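Gripper tips from the Hallville shop table

If you're building a hand-held gripper at home, start with the pads. Ribbed ones have been so much kinder to us than the smooth kind, and I do wish we'd switched back in the spring! Snug up the bracket screws a little at a time, going from side to side, and check that both fingers still meet evenly before you give them the last turn.

For practice, a drink bottle with a screw cap is a lovely thing to reach for – stand it on a coaster so you know just where to put it back. Ours gets 12 tries a side before we fuss with anything.

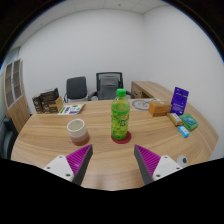
Vol. 2, No. 143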